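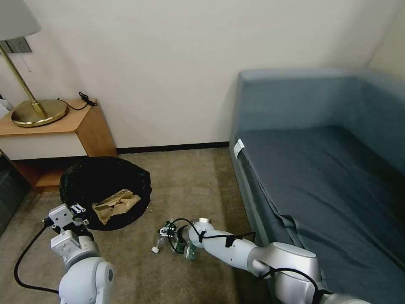

17 February 2023

Splits, blades and a bad changeover at Mustton

The masters meet at Mustton was last weekend and I've now had enough evenings with the spreadsheet to write it up. I skated two distances, the 3,000 on the first day and the 500 on the second. One went close to plan. The other didn't, and it's the more useful of the two.

For anyone new to these posts: long track, 400 meter oval, two skaters at a time against the clock, changing lanes once per lap on the back straight. I train at Hidville, on outdoor ice, and I race three or four times a winter when work allows. I'm a mid-table skater in my age group and expect to remain one.

The 3,000

The distance is an opener of half a lap and then seven full laps. The opener is the part everyone gets excited about and it matters least, provided you don't damage yourself in it. What decides the time is how much each lap slows compared to the one before. My schedule had the first full lap as the fastest, then a steady loss of four tenths per lap to the end. That was the same schedule I used at Hidville in the time trial before New Year, with all the lap times moved down a little because Mustton has a roof and no wind.

The first three full laps were within two tenths of the schedule. I was breathing on the straights the way I had practiced, one full breath per stroke, and keeping the right arm loose. Lap four was a little slow. Lap five was where it came apart. I lost more than a second on that one lap, most of it in the change to the outer lane.

I was level with the other skater coming out of the turn. The rule is that the skater leaving the inner lane has to give way if there's a conflict, and I was the one leaving the inner. I had seen it coming for half the turn and did nothing about it. There are two reasonable things to do in that position. You can push the last three strokes of the turn hard and clear the other skater, or you can sit up early, lose a few tenths, tuck in behind and take the draft down the straight. I did neither until very late, then stood nearly upright and stopped pushing for what the video shows is four strokes.

Four strokes doesn't sound like much. At my speed it's a large share of a straight, and the loss carries into the next turn because you enter it slow and have to rebuild speed on crossovers, with legs that don't want to do crossovers. Laps six and seven were each slower than schedule by almost the same amount, so the underlying slowdown per lap went back to normal after the mistake. I had the fitness for the schedule. I gave the time away in one place.

Reda Helmy was calling my laps from the side of the back straight. His board showed the lap time and, under it, the running difference from schedule, which we had agreed on in the car. I think now that the second number should go. When I saw it jump after lap five I tried to take all of it back at once, and there's a short, choppy section on the video right after the board where my stroke rate goes up and the distance per stroke drops. It lasted half a turn. A lap time alone would have told me the lap was slow without inviting me to do arithmetic.
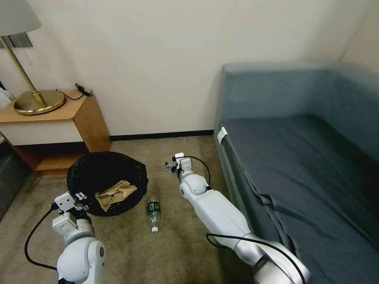
The stroke count supports this. I counted strokes off the video for every straight in the race, both sides. In the first three laps the number is constant. On the straight after Reda's board it goes up by two, with no gain in speed. After that it returns to the early number and stays there, apart from the final straight, where everybody's goes up.

Blades

I said in the last post that I would change the sharpening routine and report on it. The old routine was to put the skates in the jig whenever they felt dull, do an unspecified number of passes with the coarse side, remove the burr, and polish until bored. The new one is fixed: 60 passes on the coarse side, same direction and same pressure, then the burr stone flat along the side of each blade, then the fine side, then the burr stone again with almost no pressure. I check the edges by drawing a fingernail across them at the toe, the middle and the heel. If it takes a shaving in all three places I stop.

Results after a month:

The skates are more alike. Previously the left was always sharper than the right, and I had blamed my left leg for being better in the turns. It's still better, though by less.

The routine takes longer than I would like on a weeknight. Most of the extra time goes into setting the blades level in the jig. I have an old Skunar jig with the screw clamps, and the right front clamp creeps as you tighten it, so I tighten it first now and level everything else against it. The newer version has cam clamps. I've used one that belonged to a clubmate and it holds better, but I'm not replacing a jig because of one screw.

The flat section in the middle of the right blade is real. I suspected it in December and put it on the gauge at Ait Brahim, the shop, before the meet. The rocker is fine at the front and the back, and in between there's a stretch where the radius is much longer than it should be. That's what you get from years of putting more pressure on the middle of each pass. They offered to regrind it on the spot. I declined because I didn't want a new rocker two days before a race, and booked it for after. It's there now, and I am on my old pair until they call.

I can't say what the flat section cost me, if anything. On the straights a flatter blade should feel stable and arguably quicker. In the turns it resists, and I could feel it resist on the tighter inner turns when I was tired. A sensible test would be to skate the same session on both blades on the same ice, and outdoor ice at Hidville is never the same ice for an hour at a time. I'll record the feel and leave it at that.

The 500

There's less to write about a 500. It's a hundred meters and one lap, and by the time you have noticed something is wrong you are past the line.

My opener was the best I have skated indoors, by a small margin. I moved the rear skate slightly further open at the start, on Reda's suggestion, so that the first push goes more directly down the track. I had tried this at Hidville and slipped on two starts out of six, which I put down to the skate angle. On clean indoor ice it didn't slip at all, so I now think the problem at Hidville was frost on the line.

The first turn was on the outer, which suits me. The second was the inner, at full speed, and I drifted wide at the exit and had to correct to stay off the cones. The correction is visible as one stroke where the left skate is set down too far under the body and does nothing. After that the finish was ordinary. The time was a tenth off my best, which I'll accept from a weekend where the target was the other distance.

One note for anyone going to Mustton for the first time. The warm-up lane is narrow, it's shared with people cooling down, and the direction of travel is enforced. The changing rooms are at the far end from the start, on the other side of the track, and the tunnel closes during resurfacing. Two skaters in the group before mine nearly missed their start. Carry your skates and gloves over early and sit on the bench by the start.
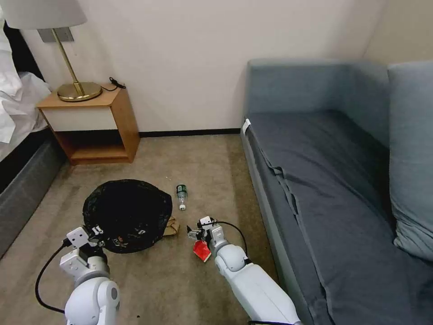
Black trash bag and water bottle on the carpet, between the nightstand and the sofa.

Changes before the next one

The last outdoor session at Hidville depends on the weather, and they've stopped promising dates. Whenever the ice goes I'll be on the slide board and the bike until April, when the indoor rink opens its spring hours. Within that, the plan has a few parts.

Changeovers. I've never practiced them with another skater, only alone, which is a strange gap for someone who has been doing this for years. Reda has agreed to skate the other lane for a few sessions. We'll start staggered so that we arrive at the back straight level on purpose, and I'll have to call the decision out loud before the end of the turn. Clear or tuck. If I haven't called it by the last cone it counts as a failed repetition and we stop and reset.

Lap board. Lap time only. The running difference goes in the notebook afterward.

Inner turn exits at speed. Short efforts, turn and half a straight, full rest in between. No timing on these, video only, and I'm looking for where the left skate lands. I'd like the new rocker on before I start, otherwise I'll be learning the old blade in more detail for no reason.

Sharpening. No change to the routine. I'll mark the passes off in groups, having lost count twice this month and started again from zero, which is a poor way to treat a blade.

The full lap sheet is in the usual folder for those who have the link. The column marked S is strokes on the back straight, and the blank in lap four is where someone walked in front of the tripod.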